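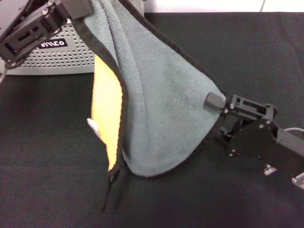
Minutes from the Lornstead swim club meeting, November 25, 2025, typed up by me (Raymonde) while I still remember it all! First up was the towel order for the August meet. Gitau likes a gray-green microfiber one with thin black binding along the edge, and I'm with him, it looks so soft and fuzzy! Brock wants plain white. We voted, 7 for the gray-green, and Trevor will ask about a price for 80.

Lane fees stay put until spring (phew). Fongchan is still chasing Prendmont about the 700 we paid for the bus. Next meeting at my place, bring a chair!

Contact the club | © Lornstead Swim Club | Back to top
3 comments | 18 shares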